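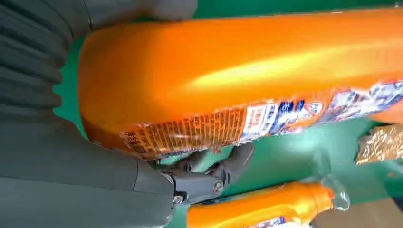 Orange plastic bottle with printed label in Chinese characters

Home | Lists | Archive by thread | Archive by author | Help

Search this archive Go

Plemurside Home Baking List
Subject: Re: Entry conditions for the slice and biscuit classes
From: Shafiq Begum, List Secretary
Date: 2/28/18

Dear members,

Thank you to those who wrote in response to the draft conditions for the October baking day at Drindow Hall. The message quoted below raised most of the matters that other members also raised, and I have been asked to reply to it on the list so that everyone receives the same information.

> I have read the draft conditions and would be grateful for some
> clarification before I begin testing recipes.
>
> First, the slice class asks for a tin "of standard size". My own tins
> come from three different shops and no two are the same. Could a
> measurement be given?
>
> Second, the draft says that biscuits must be "of home manufacture
> throughout". Does this rule out bought jam as a filling? I do not
> make my own jam and I suspect that many others do not either.
>
> Third, several of us bake for family members who cannot eat wheat.
> In past years a flourless entry was placed in the general class and
> judged against ordinary shortbread, which did not seem a fair
> comparison. Is a separate class being considered?
>
> Lastly, the Kravchuk honey biscuit was printed in the last recipe
> booklet with an oven temperature that burnt mine twice. If it is to
> be the set recipe this year, could somebody please check it?

I will take these in the order in which they were asked.

Tin size. The word "standard" has been removed. Slices may be baked in any tin the entrant chooses. What is measured is the finished piece, and the conditions now say that each piece is to be cut square or rectangular, with all pieces on the plate of matching size. Edges should be trimmed. Judges at the Serside show have marked down untrimmed slices for many years and our own judges will follow the same practice. Icing, if used, is to be spread before cutting.

Fillings. Bought jam is permitted in biscuits and slices. So are bought chocolate, dried fruit, coconut and condensed milk. The condition was intended to exclude packet mixes and ready-made pastry, and it has been reworded to say so plainly. Lemon butter is to be made by the entrant, as it was in previous years. Entrants are asked to write the type of filling on the entry card. A brand name is not needed and should be left off.

Wheat-free baking. A separate class has been added for the first time. It is open to biscuits, slices and small cakes made without wheat flour, with one type of item to a plate. Almond meal, rice flour, cornflour labelled as made from maize, and blended gluten-free flours are all acceptable. Please list every ingredient on the back of the card. The hall kitchen is shared and the baking day cannot offer any assurance about traces of wheat, so plates from this class will be displayed with a notice to that effect. If there are fewer than 2 entries, the class will be judged but no first prize will be awarded.

The set recipe. The Kravchuk honey biscuit is the set recipe for this year. The member is right about the temperature. The booklet gave 350 without stating the scale, and anyone with a Celsius oven who turned the dial as far as it would go will have had a poor result. The figure is in degrees Fahrenheit. For a Celsius oven, please use 175, or 160 if the oven is fan-forced. The corrected recipe is as follows.

Kravchuk Honey Biscuits

125 g butter, softened
1/2 cup brown sugar
2 tablespoons honey
1 egg yolk
1 1/2 cups plain flour
1/2 teaspoon bicarbonate of soda
1 teaspoon ground ginger
Pinch of salt

Cream the butter and sugar until pale. Beat in the honey and the egg yolk. Sift the dry ingredients together and fold them through in two lots. Cover the dough and rest it in the refrigerator for half an hour. Roll level tablespoons into balls, place on lined trays with room to spread and flatten each lightly with a fork. Bake for 12 minutes, or until the edges have coloured. The centres will still feel soft. Leave on the trays for five minutes before moving to a rack.

The flavour of the honey matters a good deal in this recipe. A strong, dark honey gives a biscuit with more colour, and those using one may wish to look in the oven a minute or two early. Golden syrup is not to be substituted in the set recipe class – it makes a pleasant biscuit, but it belongs in the general class.

One further point was raised by telephone. Entrants asked whether plates would be returned. They will be, provided that a name is fixed to the underside with tape. Last year a number of good plates were left behind and are still in the hall cupboard. Members who believe one may be theirs are welcome to write to me with a description of it.

The booklet of past recipes is still available. The first printing was 339 copies and a small quantity remains. The correction to page 14 will be supplied as a loose slip with any copy sent out from now on, and members who already own the booklet are asked to mark the change by hand.

The revised conditions will be sent to the list as plain text once the class numbers have been settled. Further questions may be sent to the list or to me directly. Please trim quoted text when replying, as several members receive the digest and have asked for shorter messages.

Yours sincerely,

Shafiq Begum
List Secretary
Plemurside Home Baking List

Previous message | Next message | Back to thread index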